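The Cevo Weekender – my carry-on, and now the one I sell

If you got here from the blog, hi! You already know how I feel about this bag. If you got here from a search, I'm Ewurabena Nartey, I travel a lot on not very much money, and I run this little shop with Nkrumah Bonsu, who packs the orders and answers the emails I forget.

I bought my first Cevo Weekender in Drolville, in a train station shop, because the zipper on my old suitcase had given up completely and I was holding it shut with a scarf. I wasn't looking for a nice bag. I was looking for any bag that would get me to the next town with my socks still inside it. I moved everything over on a bench by the ticket machines, missed my train, caught the one after, and I've been carrying that same bag ever since (the gray one, if you're wondering, and yes, it has a coffee stain near the handle that I've stopped fighting).

So when Cevo said they'd let small shops carry it, I wrote back the same night.

What it's like to carry

It's a soft bag with backpack straps that tuck away behind a flap. I use it as a backpack for stairs and cobblestones and then switch to the side handle for planes and buses, where I always seem to be walking sideways down an aisle apologizing to people. The straps are padded but not puffy. I'm short, and most travel packs hit me somewhere around the back of the knees – this one doesn't, once you pull the top straps in. So-ying Sin, who is a good deal taller than me, took it on the ferry trip we did to Ciltusska and had them let out all the way, and she was fine too.

It opens flat like a suitcase, and I could go on about this for a whole page. I can't stand a top-loading bag. The thing you want is at the bottom, it's always at the bottom, and you end up with your pajamas on a hostel floor at midnight while someone in the next bunk sighs at you.

Inside there's one big space on one side and a zippered mesh panel on the other. The mesh side is where I put clean clothes. The big side starts out neat and ends up as a pile by day four, but that's me and not the bag.

Pockets! There are 5. One is on the front for tickets and gum, one is flat against your back for a passport, two are inside the lid, and there's a stretchy one on the side for a water bottle. The water bottle pocket is a bit tight. A skinny bottle slides right in, a wide one you have to wrestle, and if the bag is stuffed full you may as well carry the thing in your hand.

Will it fit on the plane?

Everybody asks, and I get it, I've stood at that gate with my heart pounding as well. I've flown with mine plenty and haven't been made to check it yet, but airlines change their limits all the time and the cheap ones are strict. Please look up your own airline before you order, then measure the bag after you've packed it. A soft bag grows. Mine gets a belly when I bring back jam.

The laptop sleeve

I want to be clear about this one. The sleeve is fine for a small or medium laptop. If you have one of those giant ones, it'll go in, but the zipper won't close over the corner. Farzad Ghorbani sent his back for exactly this reason and was very nice about it, and I've put it on this page ever since so the next person knows.

Rain

It handles a shower. I walked from the bus to the guest house in Acheampong in proper rain and my clothes stayed dry, though the paperback in the front pocket got wavy. For anything longer than that you'll want the rain cover, sold separately. I know, I wish it came in the box too.

Details

Colors: gray, dark green, rust
Pockets: 5
Straps: stowable, adjustable
Opening: full, suitcase style
Laptop sleeve: padded, small to medium
Price: $304
Rain cover: $18

Yes, $304 is real money. I thought about it for a long time before I agreed to sell it at that price, and if your current bag works, keep using it! Go spend the money on a flight. But if you're replacing a cheap suitcase every other year like I was, it starts to look different.

Shipping and returns

Orders go out within 3 working days. The rust color is out of stock right now, and the next batch should be here by the end of November. You can order it today and we'll hold one for you, or email us and we'll write when it lands.

Returns are fine as long as it hasn't been on a trip. Walk around the house with it, fill it with towels, take it up and down the stairs, just leave the tags on. If a zipper or a strap fails, send a photo to Nkrumah and he'll sort out a repair or a new one.

From people who have one

"Took it to my sister's wedding with a suit folded inside. Needed a quick iron, nothing terrible. Would like a bigger bottle pocket." – Elikem Tetteh

"I let the straps out all the way and forgot I was wearing it. My hat blew off the ferry but I can't blame the bag for that." – So-ying Sin

Page updated Mon 6 November, with the new rain cover price.
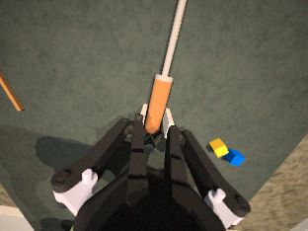
Oh, and if you order the green one, it's darker than you'd think from the name. I love it, but a couple of people were hoping for something more like grass, so write to me first if you're unsure and I'll tell you what it looks like in daylight.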